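Homora hand-held gripper kit (Jerkham): review after one winter of use
Posted 9 Feb 2019
Category: Tools and kits

I have used the Homora for one winter now and I want to write down how it is to build, adjust and keep in order, as the reviews I read before buying stopped at the moment when the box was opened. The Homora is a gripper you carry in your hand. It has the same fingers as the Jerkham arm version, and a camera looks down over them, so you can record a movement by hand and use it later for the arm. I will not say much about the software. It works for me and it was changed twice while I was using it, so my opinion of it would be old already.

I paid 275 euros at Herkholm, with the pads already in the box. The camera is extra, and I used one that I had.

Building it

The manual says one evening. I needed two, and the second was only for the linkages. The parts are black plastic, printed quite well, but in my kit some holes were a little too narrow and I had to open them by hand with a drill bit held between the fingers. Please do not use a machine for this. The plastic becomes warm, the hole becomes oval, and afterwards you have play in the joint which you cannot remove.

The pivot screws are the most important thing in the whole kit, and the manual gives them half a page. If you tighten them until they stop, the finger does not return. If you leave them loose, the two pads do not meet at the same height, and thin things slip out at the lower side. What I do is tighten fully, go back a quarter of a turn, then close and open the handle 10 times and look again. On a new kit they will move. I would have liked lock nuts in the box. Jerkham gives a small tube of thread glue instead, and it is a good glue, but you must wait overnight, and it went on my table as well.

Before mounting the pads, clean the finger tips with alcohol. I did not do it the first time and the left pad came off in the first week.

Setting the camera

The lens is very wide and this needs some patience. You want the pads to sit low in the view and at equal distance from the middle, with enough free space above them to see where you are going. I fixed the mount, looked, loosened it, moved it by one notch and looked again, many times. The notches are too coarse in my opinion. A thin piece of card under the back foot gave me the position between two notches, and it is still there.

Do the calibration sheet after the pads are on, and do it again whenever you have opened any screw of the mount. I forgot this once and lost an afternoon of recordings, which was completely my own mistake. The sheet has to be flat. I tape mine to a kitchen board.

Afterwards I test on real things and not on the foam cubes from the box. The cubes are too easy, they forgive a bad adjustment. Dark clothes on a bed are my usual test. The ground is soft and gives way under the fingers, and the cloth has no hard edge for the pads to find, so you notice quickly if one side reaches down further than the other.

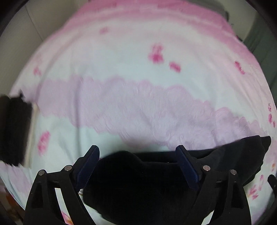
Performance with cloth

I want the pads turned a little towards each other at the tips, facing across the gap, and the black cloth rising between them in one mound while the rest of it stays lying on the bedspread. If only one corner comes up and turns round, I check the right side first, because on my unit it is always the right side that has moved. A patterned bedspread is also useful for the camera. With a plain white sheet the tracking got lost for me quite often, and with flowers and a wavy band it has something to hold on to. Black cloth is more difficult. Its folds show very little, so I open the exposure one step and accept that the pale parts of the bed become brighter.

The open shape of the arms is something I learned to like. You can see the cloth below through the holes, and this helps when you come down from above. The bad side is that threads and hair go in there and wind themselves around the pivots. I take them out with tweezers. If you wait too long the handle becomes heavy, and you think it is the spring.

Looking after it

Jerkham writes that the pads should be changed after 300 closings. This is very careful of them. Mine lasted clearly longer with clothes, but with cardboard boxes they became smooth early, so it depends on what you are lifting. A new pair costs 19 euros, too much for two small rectangles, and I have tried the Chidiac pads as well. They are cheaper and they hold cloth equally well. They are also a little thicker, and the fingers no longer close fully until you turn back the stop screw in the handle. Write down the old position before you turn it.

One repair so far. The return spring jumped out of its hook in the handle and I had to open the shell. There are clips on both sides and one of them broke, as I pulled before I had found the second. Start at the bottom, near the cable, with something flat. Herkholm sent me a new shell half without asking many questions, and it arrived before I had finished being annoyed.

No oil on the joints, please. I tried a drop and it collected dust from the blankets within days. A dry brush is enough.

For whom

If you already have the Jerkham arm, I would buy the Homora again, also at this price. If you only want to try recording by hand, look for a used one, and ask the seller to close it slowly and show you if the pads meet. The manual should be better, and the camera mount needs finer notches. I wrote to Jerkham about the mount, and they answered that a new version is planned for March. I will add a note under this review when I have tried it.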